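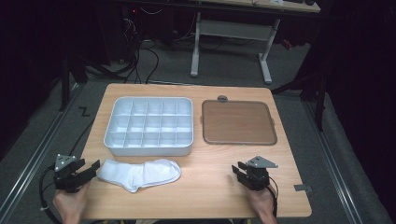

Idov, 7/6/18

Ticket: Vudiner hand-held gripper kit, trial unit
Opened by: Vasilică Dinu
Assigned to: Norbert Koubek, Okinport support
Status: closed, two requests carried over

Opening message from Vasilică

Hi Norbert! We have had the Vudiner kit on the bench since the start of the week and I have to say up front that we are having a great time with it. I'm opening a ticket anyway, because three things came up while we were setting up the sock task and I'd like to sort them out before we decide on the purchase.

The task is the one I mentioned on the phone: socks into a compartment organizer, the kind with a clear-ish lid and a grid of small sections inside. One pair per section, lid on at the end. We picked it because it has soft things and stiff things in the same job, and because Enache wants to see sorting and packing before anything else.

1. The right gripper drops out of tracking when I reach across to the far row of the organizer. The left one never does it.
2. Closing force feels too strong on thin socks. The fabric bunches up between the fingers and I pull the whole pair along when I only wanted the top layer.
3. The recorder stops saving at 1,000 episodes in one project folder. It keeps the session open and the counter keeps going, but nothing new lands on the drive.

Everything else works. Pairing was quick, the fingers open wide enough for the organizer lid, and even after a long stretch my wrists were fine (I can't say that about the last kit we tried!).

Reply from Norbert

Thanks Vasilică, good report. One at a time.

For number 1, please send the tracking log from a session where it happens, and tell me which way the triangular plate on top of the right gripper points when you reach. Also check which firmware each gripper has. They ship as a pair but they update separately, and if one was charging during the update it can get left behind.

For number 2, what are you using for the spring setting? It goes from 1 to 6 and leaves the warehouse on 6.

For number 3, that is the default cap. You can change it in the project settings, under Storage. Set it to 3,000 if your drive has the space. You do have to close the project and open it again before the new value counts.

Vasilică

Number 3 is solved, thank you! I had changed the cap already but never reopened the project. Set to 3,000, reopened, and we are now at 1,255 saved with no gaps in the numbering. I copied the folder to a second machine to be sure and every file opened.

It would be a very nice thing if the counter turned red or beeped when saving stops. We lost most of a morning to that one.

Number 2: the setting was on 6, we had never touched it. What do you recommend for socks?

Log for number 1 is attached. Both grippers report the same firmware, so it isn't that. As for the plate, when I reach to the far row I turn my hand outward to get the fingers down between the dividers, and the plate tips away from me.

Norbert

Try 2 for socks and 3 for the lid. If you don't want to change it mid-task, leave it on 3 and close the trigger more slowly. I would go no lower than 2, or the fingers won't hold the lid by its latch tabs.

The log is useful. Tracking is lost each time the plate goes past a certain tilt, and it comes back the moment you level out. The light markers at the corners have to stay in view of the trackers, and with your hand turned out like that you are hiding them behind your own gripper body. The left gripper is spared because your organizer sits on the left side of the table and you approach it straight on.

Two ways to fix it. Either slide the organizer toward the middle, so both hands come at it from the same angle, or raise the right-hand tracker and point it down more steeply. I'd start with the organizer, which costs nothing. Then run the calibration again with both grippers resting on the table, fingers open.

One more thing to look at is the cable on the right gripper. Make sure there is slack at the wrist. If it pulls when you reach, your hand turns to follow it and you may not notice.

Vasilică

OK, this was interesting. We did the cable first. I let out more at the wrist, and the dropouts went down right away, before I moved anything else. So yes, it was pulling me around!

Then we moved the organizer to the middle, put the lid behind it, and calibrated again. I filled the far row with the right hand only, then did it again with my hand turned out as far as it goes. One short dropout in the second run and none in the first. I can live with that.

Spring on 2 is lovely for the socks. I can pick up the top sock of a folded pair and leave the bottom one lying there, and the recording shows the finger opening cleanly all the way through. I tried 3 for the lid and it holds well, but my colleague likes 4. We wrote both down.

A question while I have you. The small sections of the organizer are tight for a whole pair. If I fold the socks in half the fingers go in with them and then have no room to open. Is there a narrower fingertip?

Norbert

There is. The narrow tips are part of the accessory set and fit your trial unit without tools: pull the old tip straight off, push the new one on until it clicks, then run the finger calibration from the menu. I'll put a set in the post to you today. In the meantime, roll the pair and lower it in upright, then open the fingers above the dividers and let it fall the last bit.

I've passed on the warning sound for the full folder. It was on the list since May with low priority and your morning has moved it up.

Vasilică

Rolling works! It's slower, but the release is clean and I'm not catching the dividers on the way out.

You can close this. Please carry over the narrow tips and the warning sound as separate requests so I can follow them. For the purchase, my notes to Enache say that the grippers are comfortable, the recordings are clean once the cables have slack, and the person on the other end of the support line reads the logs. I've asked for the full kit with a second charging cradle.

Closing note, Norbert Koubek

Causes: tight cable at the right wrist and markers hidden at high tilt (item 1), spring left on factory setting (item 2), project not reopened after changing the storage cap (item 3). Setup page to be updated with the cable slack step ahead of calibration. Narrow tips to be sent to Idov. Warning sound logged with the recorder team.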